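Controllers at Clellgate want shorter read-backs on the ground frequency

Ground controllers at Clellgate handled 1291 movements in July, most of them between 6 a.m. and noon. Hanan Hourani, the tower supervisor, says the number matters less than how the radio time was spent.

"A taxi clearance takes me four seconds to say," she said. "If the crew reads it back with the weather, the stand number and a greeting, that's twelve. Two aircraft are waiting to call while that goes on, and they call together."

When two stations transmit at once, the receiver produces a squeal and neither message is usable. Hourani's team logs each case by hand. The worst morning was a Tuesday, when fog held departures and the frequency was blocked five times before eight.

The tower has since split ground and delivery on to separate frequencies during the morning peak. Pilots now get their route clearance before they speak to ground. Hourani would like to go further and send routine clearances as text. "Text can't be stepped on," she said. "It's slower to answer, so I wouldn't use it for anything moving."

She does not accept that the problem is one of manners. Most long calls come from crews new to the airfield, who repeat everything in case part of it was a condition. The printed taxi routes were last revised two years ago and still show a holding point that has been renumbered.
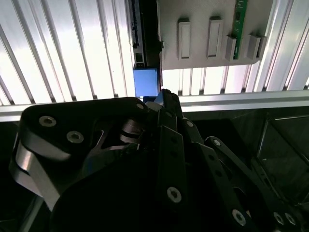 Petro Marchuk said the split had moved the queue to delivery, where he had waited some 6 minutes for a clearance with the engines off, and that he would want new charts before any text system. Hourani agreed about the charts. A corrected set is with the printer.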